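Plaver Was Supposed to Be the Safe One

Ten years of hits, one very bad January, and now a fall release everybody in the trade is whispering about. Can Kandasamy pull it back?

By Cyril Parsons
10/8/23 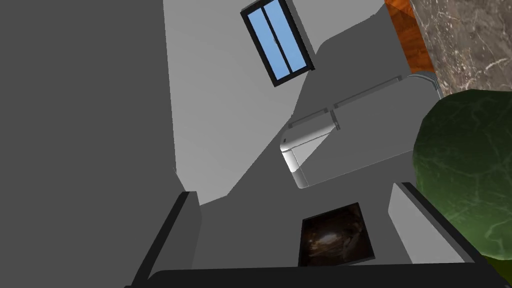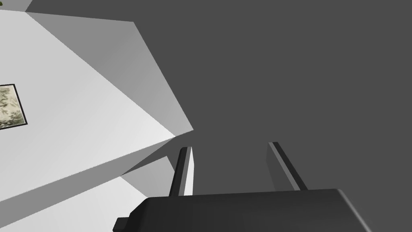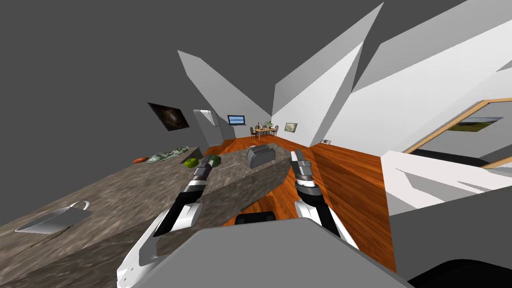 Regional Cinema Desk

Start with the number. 650 screens. That was the opening for Kandasamy's last picture, back in January, the big holiday slot, the one every producer fights over. By the second weekend it was down to 200. Exhibitors don't forget that kind of thing. One theater owner I spoke to still had the standee in his lobby, turned to face the wall.

So what went wrong? Depends who you ask. The fans blame the second half. The distributors blame the price, they paid for a blockbuster and got a family drama with two fights in it. The director has blamed the music, the weather and at one point the exam season.

My own view, the movie was just too long. And the trailer gave away the brother.

Now comes Plaver. Smaller budget, no foreign song shoot, 13 weeks start to finish. Kandasamy plays a retired bus driver who gets pulled into a land case in his home village. No mass entry scene, we hear. No whistle lines. His people were nervous enough about that to ask for one extra fight, and they got it, right before the interval. Early word is it's the weakest thing in the picture.

Pramenau Pictures is releasing it, and they've gone quiet in a way that has trade watchers guessing. Teaser came out, decent noise, then nothing. No audio launch. One poster. Some read that as confidence. I read it as a company that's still paying off January and counting every dollar.

The rights story is messier. Groklow, the streaming outfit, had first look and wanted the film four weeks after theaters. Pramenau wanted eight. They settled on six, with a clause that drops it to four if the second week collapses. Theater owners are furious about the clause. You can see why, it pays the producer a little to lose.

And Kandasamy himself? Hasn't given an interview since spring. He turned up at a wedding, waved, left. But people who worked on Plaver say he was early to set every single day, learned to drive the bus, did his own dubbing in one go. That's not how he worked on the last three. There was a time you waited till noon for him and were greatful he came.

The younger crowd is the real question. They've moved on to the new boys, and they buy the tickets on day one. The older audience will come, but they come in week two, after the reviews, with the kids. If Plaver doesn't have screens left by then it's finished, however good it is. Pramenau knows this. It's why they're opening on 200, not a screen more, and adding as they go. Old fashioned platform release. Hardly anyone does it in this market now.

The songs are fine. Two of them anyway. The village one has picked up on radio and the title track is a slow burner. The duet should of been cut.

Advance booking opens next week, and the single screens in the smaller towns are watching it closer than the multiplexes are. Three owners told me they'll hold a late show open for it. A fourth said he'd wait and see what the matinee does.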